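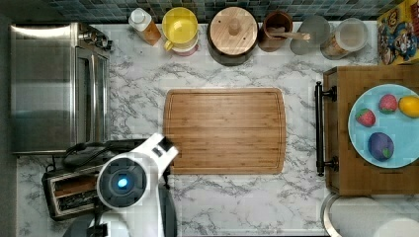 Re: [enden-allotments] Marrow chutney, and what to do with 30 jars of it

From: Ayodele Oyewole
Date: 2015-12-11

Mohammed wrote:

> Has anyone still got the chutney recipe that went round in August? I made
> it with the marrows from plot 5 and it has set like roofing tar. I followed
> it to the letter. My wife says it wants more vinegar, my son says it wants
> burying. Also is it meant to be that dark, and can I boil it again or is
> that asking for trouble?

Mohammed,

I have the recipe, and I'm sorry to say I also have the correction, which I sent to the list a day later under the subject line "Hosepipe". That was my fault for replying to the wrong message. The line that says 93 minutes at a hard boil should say 90 minutes at a bare simmer. I have no idea where the extra three came from. The hard boil was me typing with one eye on the cricket.

Yes, you can boil it again. Tip the lot into your widest pan with a good splash of malt vinegar and warm it very slowly, stirring until it slumps. Don't walk off. If it catches on the bottom, leave that layer where it is and pour the rest into another pan, or the whole batch will taste of bonfire. Then back into clean hot jars with new lids.

Dark is fine. Mine came out the colour of creosote and won second at Ciltetti, where admittedly the judge had a cold.

On eating it: leave it until the end of January at least. I opened one after three weeks and it was like being told off. By Easter the same batch was perfectly civil, and good with a hard cheese. Chop any big lumps of marrow on a board before you rejar it — they don't get smaller in the cupboard, whatever the book says.

As for your son's idea, please don't bury it on plot 5. The Ellix path floods every winter and I don't want to meet it again in the spring.

While I'm here, two bits of other business. The bottom gate padlock is sticking, so lift it as you turn the key. And whoever borrowed my long-handled fork can keep it until the ground thaws, but I would like to know which of you it is, if only so I can stop looking at everyone like that.

Bring me a jar when it's done. A small one.

Ayodele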